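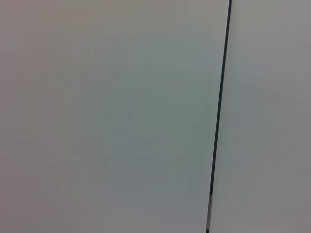

Wrist cam, nose right up to the gray panels. Dark line down the right, silvery bit near the bottom.

19/04/2023

Well, that was a day. Lobo stopped dead again, and this time it took the whole morning with it!

I'd barely got my coat off when Wilfredo Estrella stuck his head in and said the arm was "hugging the wall." Not quite, but close enough to make my stomach drop. It was parked way nearer to the panels than it had any right to be, fault light on, with the Dosargate software cheerfully telling us it was at its home position. Home! It was 63 millimeters off from home (I measured it twice, then made Wilfredo measure it too, and he got the same).

So first thing, e-stop in, lock on, tag on. I'm glad we did it in that order, as last November at Clalley I got lazy about the lock and had a fright I still think about when I can't sleep.

Then the log. It's a horrible log, everything stamped in milliseconds and half the messages in capitals, but around line 297 there it was: encoder warning on joint four, cleared by itself, then another, then another. The arm loses a bit of its place each time and just carries on as if all is well. What bugs me is that the warning never gets as far as the screen. You'd have to go digging for it, and who digs when the thing is running fine?

Called Tomás Falcão over at Istovo before lunch. He was lovely about it, asked for the log, and went very quiet while he read it – I could hear him eating something. He thinks it's the connector and not the encoder, and he wants us to swap the cable before we spend money on anything bigger. No running above 40 percent speed until then, and somebody on the button the whole time. Fine by me. I would have said slower.

The camera at least is okay. The picture is a touch soft that close in, but the seam between the panels (I'm calling it a seam, Wilfredo says gap) shows up nice and sharp. There's a faint smudge left of the middle too, very blurry, and I went back and forth on whether it's a mark or just shadow. Left it with a question mark in the notebook.

Spent the last 90 minutes writing it all up, and I put the hidden warning right at the top in case people only read that far. Cable is ordered. Lock stays on tonight and the key is in my jacket – must remember not to wear the other jacket tomorrow.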